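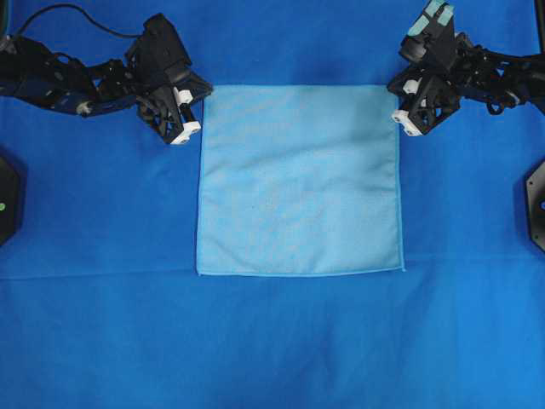

A reader over in Clargate wrote in to say my spring trailer checklist skips the breakaway battery, and that she'd fail any trailer on that alone. Fair enough! It's in now, along with my comments from going over our own camper before the Tanasarn trip.

Category: Camper Care > Checklists

[x] Tires. Cold, all at the number on the sidewall. Check the date codes too (mine are getting up there, so that's a fall expense).
[x] Lug nuts. Torqued, then again after the first 59 miles or so. I forgot the second round last year and fretted all the way to Rernville.
[ ] Breakaway battery. Pulled the pin, brakes grabbed, but the charge was weak. New one ordered.
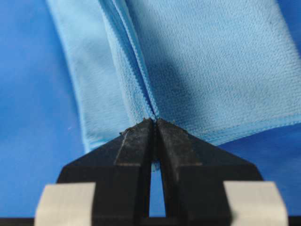 [x] Safety chains. Crossed under the tongue, not dragging.
[x] Lights. Left marker was out, just a crusty socket.
[x] Propane. Soap and water on every fitting, no bubbles.
[ ] Smoke and CO alarms. Both beep fine, but the CO one expires in April, so I'm leaving this open.
[x] Tongue weight. 486 pounds with full water, and our hitch is good for 500. Tighter than I like! I'm moving the toolbox back over the axle and weighing again.

Last updated: April
Questions? Use the contact form | Back to top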